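Kitchen and Breakfast Assistant, Halbridge Guest House, Brinddale

Posted 16 Jul 2021. Reference 3549.

Halbridge is a guest house with 23 rooms. We need one person for the early shift, 30 hours a week, starting as soon as possible. The post runs through January and may be extended.

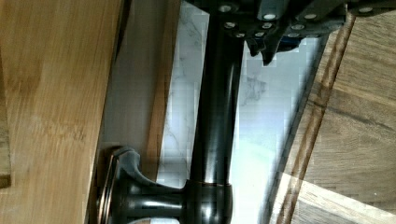 Kitchen faucet, dark bronze finish

The shift starts at 6 a.m. You will set out the breakfast buffet, make toast and eggs to order, clear tables and run the dishwasher. On busy mornings you will also help carry trays up to the rooms.

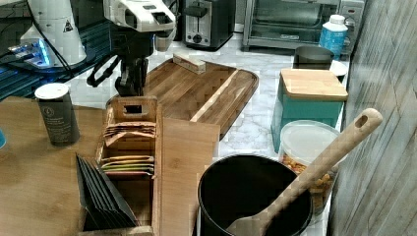
After service you will wipe down, put away deliveries and write up the order for the next day. Our bread comes from Hailu Bakery and has to be checked in before 7.

You should have a food handler card or be willing to get one in your first month. We pay the fee. Experience is useful but not required.

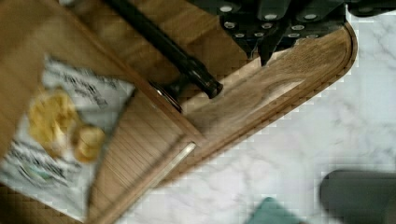

Pay is $796 every two weeks before tax, plus a share of tips. Meals on shift are free. Parking is behind the building, and the Herkovel bus stops across the street. 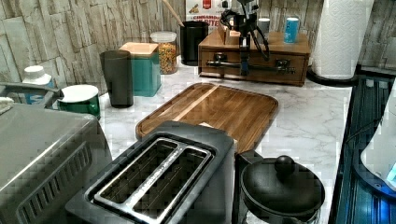
To apply, send a resume and the names of two references to the front desk, by mail or in person. Please put the reference number on your letter. Interviews take half an hour and are held in the afternoon.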